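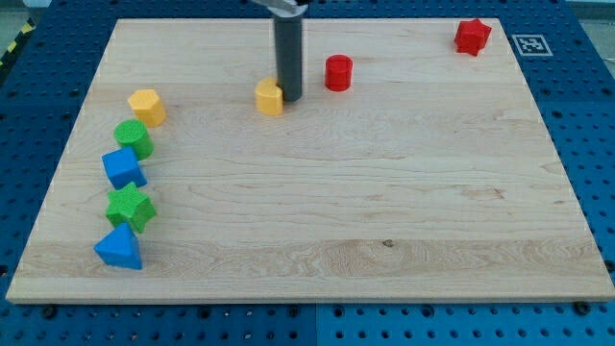 Flelent Maple Board, reviewed after one winter and most of a spring

I bought a plank. I want to be clear with myself about that, having spent an evening in May reading 634 reviews of a plank. Flelent calls it a "work surface." It is a maple board, and you put it on top of the table you already own.

In my case that's a blue perforated bench, great for bolting things to and terrible for everything else. Small parts find the holes. Blocks wobble if an edge lands wrong. My old fix was a sheet of cardboard from Brestora, which curled up like a stale sandwich by the second week.

The maple stays put. It's pale and smooth, with the grain running sideways in faint wavy streaks that get swirlier across one third, as if the tree had changed its mind. Mine has one small dark knot. A reviewer named Chin took off two stars for a knot. I've grown fond of mine and use it to line things up.

Toy blocks are what I mostly stand on it, and they behave. The red cylinder is easy. The six-pointed star will stand upright, and so will the yellow arch, which used to go over whenever I sighed.

Complaints: the finish instructions are 9 pages long and contradict themselves on oil. Delivery to Donddale took two tries. The corners are sharper than I'd like, and my hip agrees.

Would I buy it again? Yes, though I'd skip the matching wax.

Four stars out of five.

Irina Husar

3 people found this review helpful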